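Toy kitchenware

Toy kitchenware, also called play kitchen accessories or, in the trade, role-play cookware, is the group of small pots, pans, utensils, dishes and imitation foods made for children's pretend cooking. It is sold both with and without a toy cooker or sink unit, and it is also used loose on an ordinary table. The term does not normally cover dolls' house miniatures, which are made to a much smaller scale, or real children's cookware meant for use on heat.

Contents

Terminology
Vessels and pans
Utensils and strainers
Imitation food
Use and arrangement
Storage and cleaning
Collecting
See also

Terminology

Sellers divide the subject into "wares" and "foods". Wares are the objects that hold, lift or strain something; foods are the objects that are held, lifted or strained. Boxed sets usually mix the two. Older shop catalogues used the phrase "kitchen play pieces" for both, and this is still found on second-hand listings.

A mixed set is one in which the pieces do not share a single scale. This is common, as households tend to add to a first set from different makers, and a full-sized utensil is often handed down from the real kitchen. A frying pan big enough for an egg may therefore sit beside a cup that holds one piece of toy fruit.

Vessels and pans

The pot and the frying pan are the two oldest forms and are still found in most sets. Early examples were made of tinplate or enamelled steel. Moulded plastic later took over the cheaper end of the market, and stainless steel and painted wood are now sold alongside it. Black is a frequent colour for pans, in imitation of non-stick coatings, while cups and plates are more often coloured.

Plates are made in plain and translucent plastics. Picnicware intended for real meals is widely used in their place, as it is light and stacks well. Bowls and cups do double duty: they can stand for drinking vessels, or for small containers in which ingredients are set out before a pretend meal.

Lids are the parts most often lost. The Szabo range of pans, sold in three sizes, was supplied with a single lid that fitted the middle size only, and complete boxes are now uncommon.

Utensils and strainers

The spatula, or fish slice, is the usual turning tool. Slotted heads are more common than solid ones in current sets. Ladles, whisks and wooden spoons are also made, the whisk being the least common in plastic because thin loops break easily.

The colander is valued in play because it can be a strainer, a fruit basket or a serving bowl without any change to it. Two-handled forms are easier for small hands to lift level. Perforated baskets sold for washing salad or berries serve the same purpose and are frequently found in mixed sets.

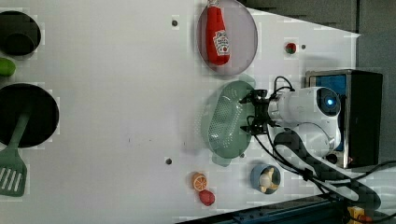
A mixed group of kitchen pieces and imitation foods on a white tabletop, with a pale green two-handled colander and a plush ketchup bottle on a plate.

Imitation food

Imitation foods are made in hard plastic, wood, felt, knitted yarn and plush. Fruit and vegetables make up the greater part of most sets. Citrus fruits are popular in both whole and sliced form, a slice being recognisable from its segments even when very simply moulded. Strawberries, garlic and tomatoes are also widely produced.

Plush foods are stuffed fabric versions, sometimes carrying a printed or embroidered label. Sauce bottles, milk cartons and loaves are typical subjects. They are quiet when dropped -- a point often mentioned by nursery staff -- but they take longer to dry after washing than plastic ones.

Cutting foods are divided into pieces held together by hook-and-loop tape or small magnets, so that a toy knife can separate them. The Kornaletti cutting fruits, sold in a net bag of 19 pieces, are a well-known example. Their lemon was made in two versions, one with a printed face and one with a moulded face, and the halves of the two do not join.

Use and arrangement

Play with kitchenware generally falls into a few repeated activities: filling and emptying, moving food from one vessel to another, setting places, and serving. Younger children spend most of their time on the first two. Naming the food and taking orders for it come later.

A plain, light-coloured surface is often preferred, as small pieces show up well against it. Larger wares such as the pan and the pot are usually kept to one side with the utensils, leaving the rest of the table for plates and food. Trays are used where pieces would otherwise roll off.

Sorting is a common extension. Foods may be grouped by colour, by type, or by the dish they go into. The Panosley nursery handbook suggests a limit of 30 pieces on a table at a time, including wares, and recommends that the selection be changed every 5 days.

Storage and cleaning

Deep boxes are the usual form of storage, though shallow ones make small foods easier to find. Pans can be hung from hooks. A colander can be used to hold the fruit, which keeps both together and takes up less shelf space.

Hard plastic pieces are washed in warm soapy water and left to drain. Hollow foods with a seam should be squeezed out, as water trapped inside can cause mould. Wooden pieces are wiped with a damp cloth and are not soaked. Felt and plush foods are washed according to their sewn-in label, if one remains, and otherwise by hand.

Collecting

Toy kitchenware has a modest following among collectors. Tinplate sets in their original card trays fetch the highest prices, and loose plastic food has little value unless it belongs to a named series. The Futby checklist, kept by collectors since the 1990s, has 2,994 entries, most of them for single items of food. Colour variants are listed separately; handle variants are not.

Condition is judged mainly on scratches to the inside of pans, fading of reds and greens, and the state of any printed labels.

See also

Dolls' house furniture
Play food
Pretend play
Toy cooker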